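How a Robot Arm Learns to Stack Blocks

A robot arm does not know what "stack" means. It needs to be shown.

One way is to hold the arm and move it by hand. Another is remote control: a person moves a controller and the arm follows. At the Limuvel workshop, both ways are used.

Each try is called a demonstration. The computer saves the position of every joint 80 times per second, together with camera pictures. The Jadberg block set has 531 saved demonstrations. A new task needs nearly 300.

The computer then looks for patterns. Where does the gripper go first? When does it close?

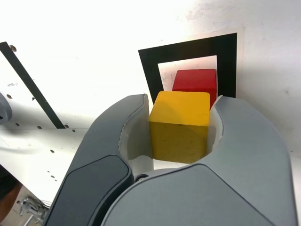
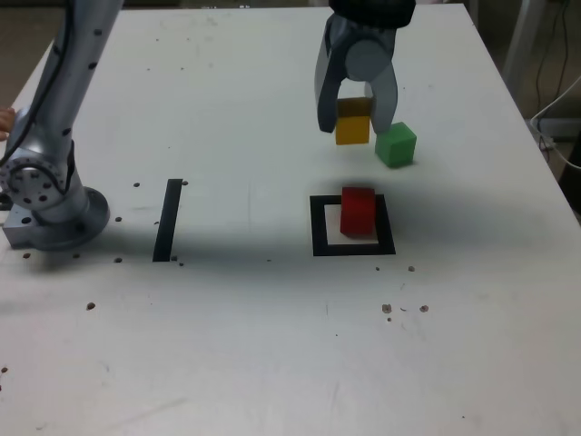
Page last changed: Apr 16, 2023

Word to know: a gripper is the part of a robot that holds things. Both pictures show one with two curved fingers.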